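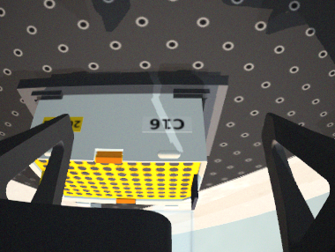

Bin C16, label upside down.

November, early evening

Rained until lunch. I got up at six and drove out to the allotment before work to see how the leeks were doing after the wind. Two rows had gone over. I firmed them back in with my boot and picked the last of the chard, which is mostly stalk now. The path by the water tank is mud from end to end and I need to get some wood chips down before it gets worse.

Renzo Fiore was there already, turning his compost. He wants to go in together on a bulk order of garlic, 18 heads of the hardneck kind. I said yes, but I don't have a bed ready. The one I had in mind still has squash vines on it.

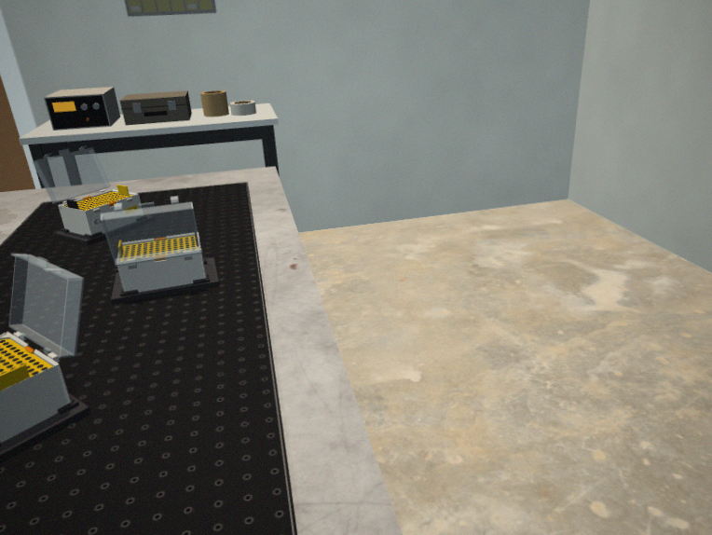

Garden Diary

Called the seed place at noon about the broad beans. They're out until spring. Evaristo Bianchini has half a packet left from last year and says I can have it. He keeps his seed in a cookie tin in the hall closet and has never had trouble getting it to come up. I'll soak them overnight and put them in on my next free morning, if the ground isn't too heavy.

Paid the water bill for the plot. It went up again. I also looked at the price of a new fork, since mine has a bent tine, and decided to try straightening it in the vise first.

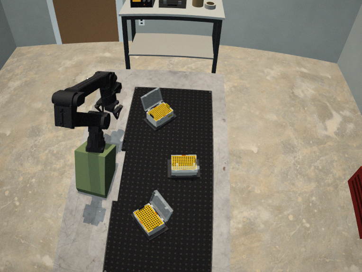

Made soup with the chard and a can of white beans. It needed more salt. I ate it standing up and then had a second bowl at the table with the plot map in front of me. I've drawn the beds again for next year. Onions go where the potatoes were, and the potatoes move down by the fence. I left out the corn. It took up a quarter of the space and we got six ears.

My back is sore from the leeks, or maybe from carrying the bags of manure last week.

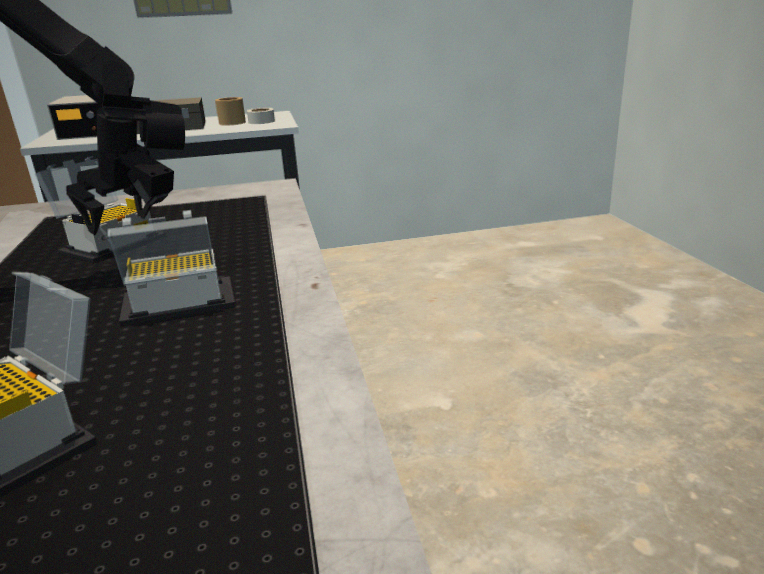
The raspberries still have to be cut down. I keep walking past them. There are also the dahlias, which should come up and get dried off in the shed before a hard freeze. It's supposed to get down to freezing tonight, so I put a blanket over the pots on the back step and brought the lemon tree in. It's in the hallway and you have to turn sideways to get by it.

Bed early. Garlic money to Renzo tomorrow.

Recent entries
Squash, final tally
Clearing out the shed
Why I gave up on corn
First frost and the dahlias
Renzo's compost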